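ISTERBRIDGE, April 2, 2018. Members of the Stosalach shared workshop are pleased to announce that plans for the Tukari, a gripper you hold in your hand and can build at your own kitchen table, will be free for anyone to download in May. It has been a long and very happy winter of building, and we can hardly wait to see what other people make of it!

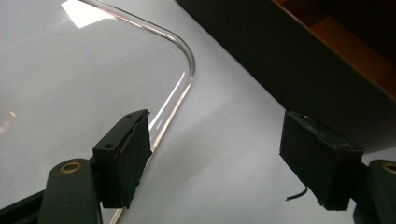
Vol. 2, No. 23

The Tukari began with Orsolya Dobos, who wanted a gripper she could take apart with one screwdriver and put back together before supper. Each finger turns on a brass bushing, and the pads have screw holes on top and a rough-textured inner face, so a builder who likes to tinker (and most of us do) can try one covering after another until something grips the way it should.
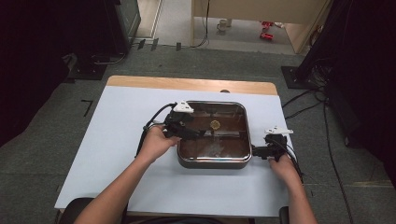 Practice evenings have become the part of the project our members love best, and newcomers are warmly invited to join in. Orsolya likes to start people off with everyday things from the kitchen, and a small round cookie-like piece in a steel pan, with a gripper in each hand, makes a friendly first exercise that still asks for a good deal of patience. Sessions last 90 minutes, and no experience is needed.

The plans will come with a parts list and building notes edited by our friends at Akgül, who have been generous with their time all along. Readers who would like to build a Tukari, or simply stop in and say hello, can ask for Orsolya Dobos at the Stosalach front desk.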